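The Kedau hand grippers, two weeks in

So the loan pair from Kedau finally reached me, and I've been packing snacks with them ever since! They're hand-held grippers: you hold one in each hand, squeeze to close the fingers, and the kit records how you did the job so a robot can learn it later. The pair costs 770 dollars, or 400 for a single.
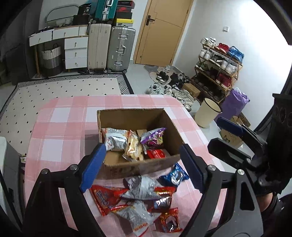 I liked the rubber pads best - crinkly bags are a pain for hard plastic fingers, and these get a decent hold if you pinch near the seam. My wrists did complain after an hour (I'm no athlete). Ileana Crăciun tried the Santoro set as well and still prefers it for small stuff, but she agrees Kedau is easier to learn. Kedau says a lighter version is coming in May, and I've already asked for one.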